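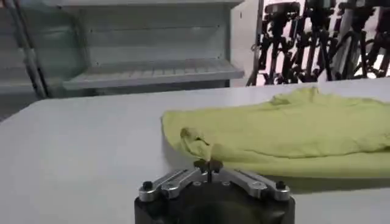

Yellow-green garment on a table, gripper fingertips near the edge of the cloth.

Kollis Print Listings
Data card and README, second release

Summary

Kollis Print Listings is a collection of 3,908 catalog entries for framed and unframed art prints offered by small print sellers. Each entry records the title of the print, the edition type, the paper, the frame, the glazing, the sizes available and the delivery terms stated by the seller. The collection is maintained by the Concombe Print Archive and is released for use in cataloging, price comparison and the study of trade vocabulary.

The collection contains text and tabular data only. It does not include reproductions of the prints.

What is in the release

listings.csv
The main table, with one row per catalog entry.

sellers.csv
One row per seller. There are 41 sellers, each identified by a code. Trading names have been removed.

terms.csv
The controlled vocabulary for paper, frame finish, mount and glazing. The table holds 236 terms, with the preferred form in the first column and accepted variants in the second.

checked.csv
A sample of 200 entries that were read against the original catalog page by two editors working separately. Both sets of readings are kept, including the entries on which the editors disagreed.

CHANGES.txt
Corrections made after the first release.

All files are encoded in UTF-8. Fields are separated by commas, and text fields are enclosed in double quotation marks.

Fields in listings.csv

entry_id: A permanent identifier. Identifiers are never reassigned, including when an entry is withdrawn.

seller_code: Matches the first column of sellers.csv.

title: The title as printed by the seller. Spelling and capitalization have been left alone.

edition_type: One of open, limited, artist proof or not stated. The word "exclusive" is not treated as an edition type, although several sellers use it in that position.

edition_size: A whole number, or blank. A blank field means that the seller gave no number. It does not mean that the edition is open.

process: The printing process, where the seller named one. Common values are giclee, lithograph, screen print, linocut and photographic.

paper: The preferred term from terms.csv.

paper_as_stated: The seller's own wording.

sheet_width and sheet_height: Measured in millimeters. Sizes given in inches were converted and then rounded to the nearest millimeter.

image_width and image_height: Measured in the same way. These fields are blank in many rows, as sellers often give the sheet size alone.

frame_finish, mount and glazing: Preferred terms from terms.csv. The value "none" is used only when the print is clearly offered without that component.

price_minor: The price in the smallest unit of the seller's currency, before delivery.

currency: A three-letter code.

delivery_note: The delivery terms as stated, shortened where they ran to more than one paragraph.

How the collection was made

Sellers were invited to send their catalogs to the archive directly. Most supplied a spreadsheet or an export from their shop software. A smaller group supplied printed catalogs, which were typed in by hand. No entries were collected from public web pages without the agreement of the seller.

Incoming catalogs were first loaded into Painemal, the archive's intake database, where exact duplicates were removed. A print offered both framed and unframed was split into separate entries, with the same title and consecutive identifiers. A print offered in several sizes was treated in the same manner.

Wording for paper, frame and glazing was then matched to the controlled vocabulary using Eta, an in-house matching tool. Eta proposes a preferred term for each phrase, and an editor accepts or changes it. Phrases for which no suitable term existed were set aside and reviewed together at the end of intake. Some led to new terms. Others were coded "other", and the original wording was kept.

Notes on vocabulary

The print trade has no agreed set of names for its materials. "Matte fine art paper" may refer to a cotton sheet in one catalog and a coated wood-pulp sheet in the next. Where the seller named the fiber, the preferred term reflects it. Where the seller did not, the entry carries the general term "matte paper, unspecified".

"Mount" and "mat" are used for the same component by different sellers. The collection uses "mount" throughout. Readers in the United States should note that this covers the window-cut board placed over the print as well as the backing board, unless the entry says otherwise.

Glazing terms have been kept broad. Glass, acrylic and styrene are recorded separately, but trade descriptions of reflection control have been reduced to two values — standard and low reflection. The editors found that finer grades could not be compared from one seller to another.

Frame finishes are recorded by color and sheen. The description "handmade" is recorded in a separate yes/no column and reflects the seller's claim only.

Intended uses

The collection is suitable for testing catalog software, building search filters for print shops, comparing the cost of framed and unframed options, and studying the language used to describe prints for sale.

Uses that are not advised

The collection should not be used to value individual works. Prices are asking prices, and no sales were recorded.

It should not be used to establish whether a print is authentic or whether an edition is complete. Edition sizes were supplied by sellers and have not been checked with artists or publishers.

It should not be treated as a picture of the print market as a whole. Auction houses, large retailers and museum shops are not represented.

Known problems

Width and height are reversed in an unknown number of entries. Several catalogs listed dimensions without saying which came first, and the editors assumed width. Users who depend on orientation should treat these fields with care.

Framed prices from two sellers include delivery. The affected rows carry a flag in the price_note column.

Titles in languages other than English have lost accents where the seller's export did not preserve them. These have been restored only when a printed catalog was also available.

The terms "silk" and "satin" were merged in the first release. They are separate again in this one, and any mapping built on the earlier vocabulary will need to be rebuilt.

Rights and citation

The tables may be copied, adapted and redistributed, including for commercial purposes, provided that the source is named. Rights in the prints themselves remain with the artists and publishers, and nothing in this release grants permission to reproduce them.

Please cite the collection as: Concombe Print Archive, Kollis Print Listings, second release.

Corrections and withdrawal

Corrections should be sent to the archive with the entry_id and the wording proposed. Sellers may ask for their entries to be withdrawn at any time. Withdrawn entries are removed from the next release, and their identifiers are listed in CHANGES.txt.

Corrections received by the end of September will be included in the third release.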